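Marmont opens a Friday repair table for kitchen tools, and I get to run it

For release in April

Hi, I'm Gunnel Lundgren, and I'm the person at Marmont who answers your emails about wobbly handles. There have been 1,669 of those since we started keeping them in one folder, so I'm very happy to share some news: starting this month, our shop on the ground floor of the Onuoha building will fix small kitchen tools while you wait, every Friday from noon until six.

We're calling it the Grustari Bench (after the street our first workshop was on, in case you wondered). Bring us your sieves, whisks, ladles, peelers and potato mashers. The first 500 repairs are free, and after that it's a flat $19 per tool, parts included. 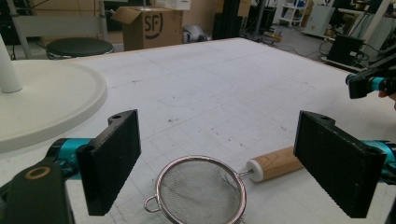
Strainers are the tool I care about most, and they're the reason I pestered my bosses for this. People throw out a perfectly good bowl of mesh when the only trouble is at the neck, where metal meets wood. On a small one with a light wooden handle, a short metal neck and a white ferrule at the joint, that's the first spot I check, and then I look at the little wire hook across the rim, the bit that rests on your pot or mug. Hooks get bent in drawers all the time! A bent one takes me a couple of minutes with pliers, and I'll do it while you tell me what you're cooking.

Kwesi Quartey will be at the bench with me. He trained as a furniture maker and he's much better with wood than I am, so dried-out handles go to him. He sands them lightly, oils them, lets them sit, and oils them again. "Most handles just want some oil and a day away from the dishwasher," he told me when I asked for something quotable, and then he went back to his sanding.

We tried the whole thing out over the winter with our neighbors at Draso, the cooking school upstairs. They handed over 61 tools from their teaching kitchen, and we got every one of them back in time for the spring classes. Their bread teacher has since brought down her own things from home, so I'm counting that as a good review.

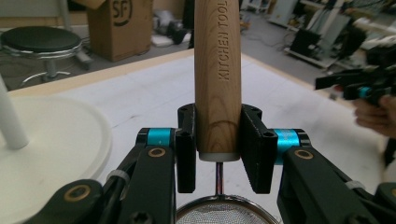 Can you replace the mesh if it has a hole in it?
Sometimes, depending on how the rim is made. If the rim can be opened and closed again, we can fit new mesh, but you'd leave the strainer with us for a week. If it can't, we'll tell you right at the bench and you won't be charged.

You don't need an appointment, and you don't need to have bought the tool from us. Please wash it first, and bring any loose pieces along in a bag. We can't take knives or anything with a plug.

Press folks are welcome any Friday after three, when it's a bit quieter. Ask for me at the counter.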